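Paltier Stock Ledger Extract: data card and usage notes
Version 1.4, maintained at Steltwood
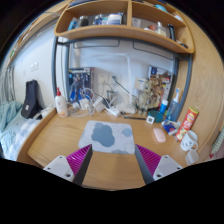
1. What the extract contains

The extract holds inventory movements exported from the Paltier stock module at the Ilten warehouse. Each row is a single movement: a goods receipt, an issue to production, a transfer between bins, a scrap posting or a count adjustment. There are 2,695 item codes in the item table. The movement table refers to them by code only, so the two files must be joined before any reporting by product group.

Sales orders, purchase prices and supplier contacts are not included. Standard cost is included as a single figure per item, fixed at the July close.

2. Files

items.csv
One row per item code. UTF-8, comma separated, header in the first row.

movements.csv
One row per posting, sorted by posting sequence. Reversals appear as separate rows with the opposite sign.

bins.csv
Bin codes with zone, aisle and level. Bins that were closed during the period are kept and carry the status C.

units.csv
Conversion factors between stocking unit and issuing unit.

3. Fields in movements.csv

seq: integer, unique, never reused
item_code: text, up to 30 characters, leading zeros are significant
move_type: REC, ISS, TRF, SCR or ADJ
qty: decimal, in stocking units, negative for issues
bin_from: text, empty for REC
bin_to: text, empty for ISS and SCR
order_ref: production order, filled for ISS only
post_time: local time at the warehouse, 24-hour clock
user_group: terminal group, not an individual login

Open item_code as text. Spreadsheet programs will strip the leading zeros if the column type is left to automatic detection, and the join to items.csv will then fail for the Fröhlich range without raising an error.

For TRF rows both bins are filled and qty is always positive. A transfer has no effect on total stock and should be left out of consumption figures.

4. Opening balances

The extract does not start from zero. Opening balances are stored in items.csv in the field open_qty. To rebuild stock on hand for an item, take open_qty and add the signed quantity of every row except TRF. ADJ rows may be positive or negative and are already signed.

Stock by bin cannot be rebuilt in full. Opening quantities were held per item in the old system, and the split across bins was only recorded from the first count onwards.

5. Known problems

Late postings. Issues from the night shift are sometimes entered after 06:00 and fall into the following day. The post_time field shows when the row was entered, which may differ from when the goods left the bin.

Unit changes. The stocking unit of 40 items was changed from box to piece part way through the period. Rows before the change have been converted using units.csv. The original quantities are kept in qty_raw.

Negative stock. Paltier allows an issue to be posted before its receipt. A running balance can therefore drop below zero for a few rows. Do not filter these rows out; the balance corrects itself when the receipt is posted.

Fröhlich codes. Items taken over from Fröhlich keep their old codes with the prefix FR. Some have a second code in the field alt_code. Movements always use the first code.

Scrap reasons. The reason field was optional until version 1.2 of the export and is mostly blank before then.

6. Loading

Load the files in the order items, bins, units, movements. The import script checks foreign keys and stops at the first missing code. Set batch_size to 700 or lower on the shared database server; larger batches time out while the index is being built.

Run the check script after each load. It compares the rebuilt stock on hand with close_qty in items.csv and writes any differences to diff.csv. An empty diff.csv with only a header row is the expected result.

7. Suitable use

Reorder point calculations, cycle count planning and slow stock reports have been run on this extract. It should not be used for stock valuation, as standard cost is held at one date only. User group is too coarse for measuring picking rates.

8. Changes

1.4 Added qty_raw. Corrected the sign on reversed scrap postings.
1.3 Closed bins restored to bins.csv.
1.2 Scrap reason made mandatory in the export.
1.1 Time zone of post_time changed from UTC to local.
1.0 First internal release.

Errors in the data should be logged in the Steltwood issue tracker under the label ilten-stock, with the seq number of the affected row.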